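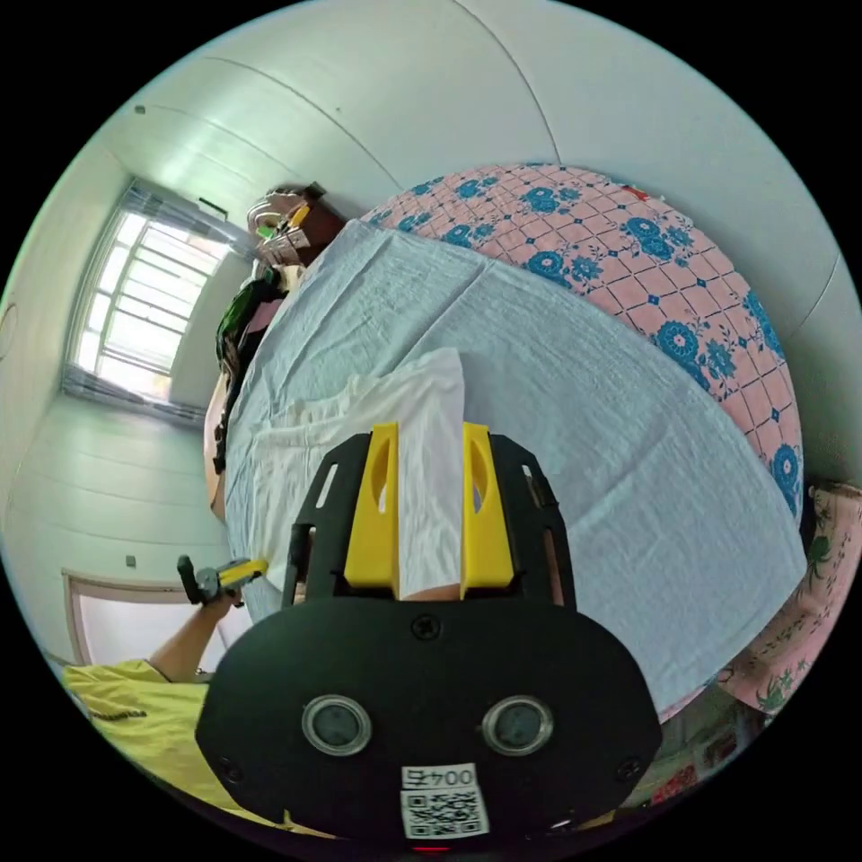
Skernutville Town Band Archive — Frequently Asked Questions

Quick answers first. If yours isn't covered, use the contact form, we read all of it, just not fast.

What is the archive?
Papers, sheet music and recordings from the town bands of Skernutville, from the brass band years up to when the dance hall closed. Mostly marches, waltzes, a lot of polkas. Some early jazz, less than people hope.

How big is it?
Just over 3,000 items. Of those 81 are sound recordings, the rest is paper. Band parts, programs, letters, dues books.

Can I listen online?
Some of it. Nine discs are up on the Listen page so far. The others are waiting on transfer or on a rights answer. No, we can't email you a file ahead of time.

Did the band really play for troops coming home from the First World War?
Yes. There's a printed program and two letters that mention it. The letters disagree on whether it was the depot or the church hall. We list both.

Who or what was Šťastný?
Šťastný Music House, the shop that sold the band its instruments and printed a lot of its parts. You'll see the stamp on the covers. Search works with or without the accent marks — try both if you get nothing.

And Orken?
Orken Hall. Dance hall on the river road, burned down, rebuilt, closed. Same hall as "the Orken" and "Orken's" in the newspaper clippings. Not the same as Orken Street school, which had it's own band.

My grandfather played in the band. Can you look him up?
Send his full name and rough years. The dues books are indexed by last name only, and spelling was all over the place, so include any variants. Drummers are hard. They were paid seperately and often not written down.

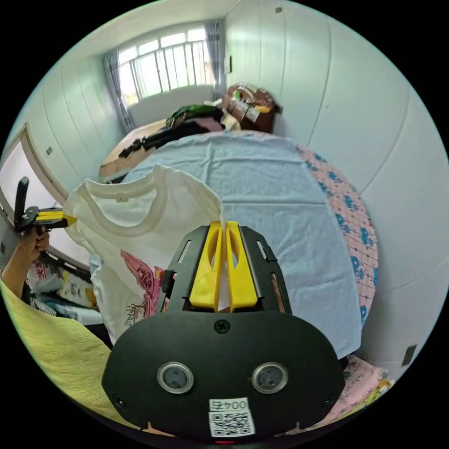

Also tell us the instrument if you know it. Two cousins with the same name played at the same time for a while, one cornet, one tuba, and that mixup comes back every few months.

Can I get copies?
Paper items, yes. Up to 9 pages free per request, small fee after that. Whole band sets cost more, ask first.

Can our band perform the music?
Older pieces, usually fine. Anything marked "rights unclear" in the catalog, please don't until you've written to us. If you do play something, send a program. We keep those too.

What is Hemuvitz?
The catalog software. If a page says "Hemuvitz session expired," just reload. Searches stop at 1,000 results, so narrow by decade if you're just typing in "march."

Can I visit?
By appointment, mornings only. Closed all of January. Pencils, no pens. Bring a laptop if you want, there are two outlets.

Do you take donations?
Sheet music, photos, programs, letters — yes please. Instruments, no, we have no room for them. Write before you mail anything, and don't tape torn pages. Tape is worse than the tear.

I found a mistake in a listing.
Good chance you're right. Send the item number and what it should say. Fixes go in at the end of each month.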